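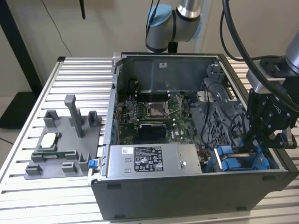 Según Arsalan Bajwa, los operadores mueven el brazo demasiado rápido cuando están cerca de los cables, y el modelo después copia esa prisa. Estoy de acuerdo en parte.

Lunes, 28 de junio de 2021

Categoría: Cuaderno de taller / Teleoperación

Seguimos con la torre Dell abierta y acostada sobre el banco. Hoy grabé 18 demostraciones por control remoto, de las cuales descarté 5: en tres solté el mando antes de terminar, y en dos la pinza tocó los cables junto a la jaula de discos.

Bajé la velocidad máxima a 100 mm/s dentro de la caja. Fuera queda en 300. El cambio lo hice en el perfil Romeo, no en el general, por favor no mezclar.

La parte difícil para mí es la bandeja azul de disco. Desde mi silla no veo bien los dos pestillos y corrijo mucho con la muñeca.

Pendiente: repetir la aproximación guiando el brazo con la mano y comparar las trayectorias. Preguntar a Arsalan dónde guardó las de diciembre.

Entradas recientes
- Calibración de la pinza, banco Kokport
- Retardo del mando Abbasi
- Formato de datos Cluredell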